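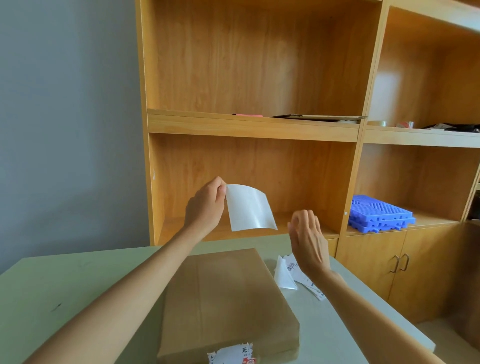
1/ Small shop owners, a short thread about sending parcels abroad. I sell used sheet music from Toltwood and I learned most of this slowly.

2/ Write the address in the way of the destination country. In February I put the postal code at the wrong end and the parcel traveled 23 days before it came back to me.

3/ Brown paper is fine for flat things. But please put stiff cardboard inside, on both sides. Music with a bent corner is very hard to sell again.

4/ The customs form wants plain words. "Gift" is not a description. I write "printed music, used, 2 books" and the value, and I had no questions since then.

5/ I compared Gruritz and Esavico for tracking. Gruritz is cheaper, Esavico updates more often. For old Akgül editions I pay for the second one – the buyers of these are nervous people, and so am I.

6/ Keep every receipt until the buyer writes that it arrived. I have a shoebox for this under the desk.

7/ Next time I will write about returns, it is a longer subject. If your post office has other rules for printed matter, please tell me in the replies.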